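Pallosthorpe savers get more time to move old workplace pensions

Last updated Friday, 16:40

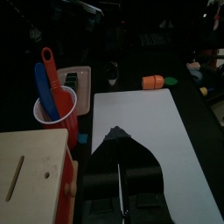
People who once worked at the Bensaid mill in Pallosthorpe, and who still have a small pension from that time, will now have until the end of May to decide where the money should go. The earlier deadline was considered too short by many of them, and the pension administrator, Pristix, confirmed the change this week in a letter to members.

The letter was sent to 317 former employees. Most of them left the mill many years ago and have worked for other employers since. Their pension pots have stayed where they were, invested in a default fund which few of the members ever chose for themselves. The fund is going to be closed, and each member must say if they want to move to the new Pristix fund, transfer to another pension, or, if they are old enough, begin to take the money.

Those who do not answer will be moved automatically into the new fund. They will not lose their savings, but they may pay a different yearly charge, and the mixture of shares and bonds will not be the same as before.

Wafula Were, a financial adviser with an office in Stovstead, has spoken to 41 of the members during the past weeks. He says that the most common problem is a simple one: people do not know what they have.

"They come with a letter from a long time ago and they ask me, is this still worth something?" he said. "Usually it is. For one lady it was more than she has in her savings account. But she had moved house twice and the statements were going to the old address."

Mr Were advises members to check three matters before they sign anything. The first is the yearly charge in the new fund compared with any pension they already have. The second is whether the old plan includes a guarantee, for example a promised rate of income at retirement, because such a guarantee normally disappears when the money is transferred. The last is the age at which the plan expects them to retire. In several of the plans he has seen, this age was set when the person joined and was never changed, so the money was moved to lower-risk investments earlier than the member would want today.

Mahsa Mahmoudi worked in the dyeing department for six years and is now employed at a school in Stovstead. She received her letter on the same day as a reminder for the original deadline. "I had to read it three times," she said. "I am not afraid of numbers, but the words were difficult. I did not understand what is the difference between a transfer and a switch."

In this case a switch means that the money stays with Pristix but goes into another fund. A transfer means that it leaves Pristix and goes to a different provider. A switch is free of charge. For a transfer there is an administration fee of £50, and Mrs Mahmoudi is one of several members who have asked for this fee to be removed. Pristix answered that it is looking at the question and will write again to members.

She has decided to wait for that second letter before she makes her choice. Her husband, who also has an old pension from another employer, thinks they should put everything together in one place.

An evening meeting for members will be held in the library in Pallosthorpe next Friday at 18:30. There is space for 37 people in the upstairs room, and places should be reserved at the library desk. Mr Were will explain the letter and the forms, but he will not give personal advice at the meeting. Members who come should bring their most recent statement and their National Insurance number.

Members who have changed address can ask Pristix for a new copy of the letter by telephone. They will be asked for their date of birth and the year when they left the mill.

Filed under: Money & Pensions, Local News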